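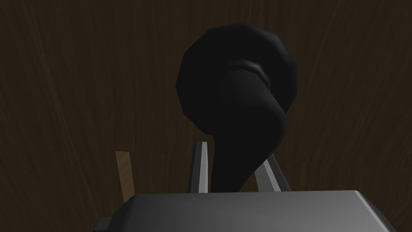
Ob das Pult einen kompletten Klavierauszug von Händel aushalte, ohne bei der zweiten Arie langsam in die Knie zu gehen, hat Fouzia Khattak gefragt, und ob es dabei bitte still bleibe. Ihr altes habe bei jedem Umblättern geknarzt, und zwar immer im Rezitativ.

Ja und ja! Das Bisivex hält den ganzen Händel, und es knarzt nicht. Ich habe es mit dem dicken gebundenen Auszug vom Giulio Cesare stehen lassen, aufgeschlagen in der Mitte, eine Probenwoche lang, und am Ende stand die Platte noch im selben Winkel wie am Anfang.

# Bisivex – Klapppult für Sängerinnen, Korrepetitoren und Graben

Ich verkaufe in meinem kleinen Laden in Daserberg seit Jahren Sachen, die man rund um die Oper so braucht: Pulte, Leuchten, Mappen, Bleistifthalter, Stimmgabeln. Bei den Pulten war ich lange unglücklich. Entweder hatte ich die leichten Drahtgestelle, die beim ersten Luftzug aus der Seitenbühne umkippen (wer einmal bei offener Hintertür Generalprobe hatte, weiß, wovon ich rede), oder die schweren Orchesterpulte, die man ohne Auto nirgendwohin bekommt. Das Bisivex von Kinnunen liegt dazwischen, und ich mag es sehr.

## Was es kann

Zusammengeklappt passt es in die mitgelieferte Tasche mit Schultergurt, und die Tasche passt in der Straßenbahn zwischen die Füße. Das Pult wiegt 1.217 Gramm, ohne Tasche gewogen, auf meiner Küchenwaage. Das spürt man am Ende eines langen Tages mit Vorsingen vormittags und Chorprobe abends durchaus, aber meine alten Orchesterpulte möchte ich dafür nicht zurück.

Die Auflage ist durchgehend und hat unten eine Kante, die tief genug ist für einen gebundenen Auszug plus die losen Zettel mit den Verzierungen, die bei mir immer mehr werden. Links und rechts sitzt je ein Halter für die Seiten, also 2 Stück, die sich mit einem Finger wegdrehen lassen. Wer Da-capo-Arien singt und dreimal zurückblättern muss, wird sie lieben. Mit einem Tablet geht es auch, dann bleiben die Halter einfach eingeklappt.

Die Höhe wird mit einem Drehring verstellt. Ganz ausgezogen reicht es mir im Stehen bequem bis unters Kinn (ich bin nicht klein), ganz unten kann man sitzend daraus Cembalo spielen. Ein bisschen Übung braucht der Ring, er dreht in die Gegenrichtung von dem, was man gewohnt ist. Ich habe anfangs geflucht, jetzt macht es die Hand von allein.

## Was mir nicht so gefällt

Die Tasche. Der Reißverschluss ist kurz, und wenn man es eilig hat, verkeilt sich der Fuß darin. Ich packe das Pult deshalb immer mit den Beinen voran ein. Kinnunen hat mir geschrieben, die nächste Lieferung bekomme einen längeren, ich glaube es, wenn ich ihn sehe.

Und der Ständer braucht Platz. In einem engen Graben, wo die zweiten Geigen ohnehin schon in den Bratschen sitzen, steht man sich damit gegenseitig auf den Füßen. Fürs Probenzimmer, für Kirche, Konzert und Vorsingen ist es prima, für den ganz engen Graben nehmt lieber das schmale Evel, das ich auch im Laden habe. Das Evel hat allerdings eine kleinere Auflage, und mit Händel wird es da eng.

## Licht dazu?

Die Klemmleuchte gibt es einzeln. Sie hat 2 Helligkeitsstufen, und die untere ist wirklich dunkel genug, dass sie bei geschlossenem Vorhang niemandem in der ersten Reihe ins Gesicht scheint. Auf der unteren Stufe habe ich damit eine komplette Clemenza durchgehalten, mit Pause, und danach noch zu Hause die Post gelesen. Geladen wird über USB, das Kabel liegt bei, der Stecker für die Wand nicht.

Die Leuchte passt auf beide Pulte. Klemmt sie beim Bisivex oben in die Mitte, seitlich zieht sie die Platte auf Dauer schief.

## Aus der Probe

Yasir Jadoon hat sein Bisivex seit Dezember und schleppt es als Korrepetitor von Haus zu Haus. Er meint, er habe inzwischen mehr als 200 Proben damit hinter sich und erst einmal den Drehring nachziehen müssen. Bei ihm liegt fast immer Mozart drauf, die frühen Sachen, und er schwört darauf, die Platte etwas flacher zu stellen, als man es im Stehen instinktiv tut – dann sieht man den Sänger über die Noten hinweg und muss den Kopf beim Einsatz nicht heben. Ich habe das ausprobiert und mache es seitdem auch so. Für Leute mit Gleitsichtbrille ist es gewöhnungsbedürftig, da hilft nur herumschrauben, bis es passt.

## Pflege

Mit einem feuchten Tuch abwischen, fertig. Kein Öl in den Drehring, bitte! Das haben schon ein paar Leute gut gemeint, und dann rutscht das Pult im schönsten Lamento langsam nach unten. Falls es doch passiert ist: Ring abschrauben, mit Spülmittel auswaschen, über Nacht trocknen lassen, wieder drauf.

Die Gummifüße gibt es als Ersatzteil. Sie gehen erfahrungsgemäß beim Transport verloren, vor allem der eine, der beim Einklappen außen liegt. Schreibt mir, ich lege sie in einen Briefumschlag.

## Bestellen und ausprobieren

Im Laden steht immer eines aufgebaut, ihr könnt gern mit euren eigenen Noten vorbeikommen und daran singen. Das Klavier daneben ist leidlich gestimmt. Vormittags ist es ruhiger, ab 16 Uhr habe ich oft Schüler da, die ihre Bögen behaaren lassen wollen, dann wird es voll.

Wer bestellt, schreibt bitte dazu, ob mit oder ohne Leuchte. Das Pult kommt im Karton mit Tasche und einer Anleitung, die man getrost überblättern kann, die Zeichnung auf der Rückseite genügt. Rückgabe ist möglich, solange keine Bleistiftnotizen auf der Platte sind (doch, gab es schon, eine ganze Kadenz in Es-Dur).

Für Chöre und Theater, die gleich einen Schwung brauchen, mache ich einen eigenen Preis. Ruft dafür am besten an, per Mail bin ich während der Spielzeit langsam.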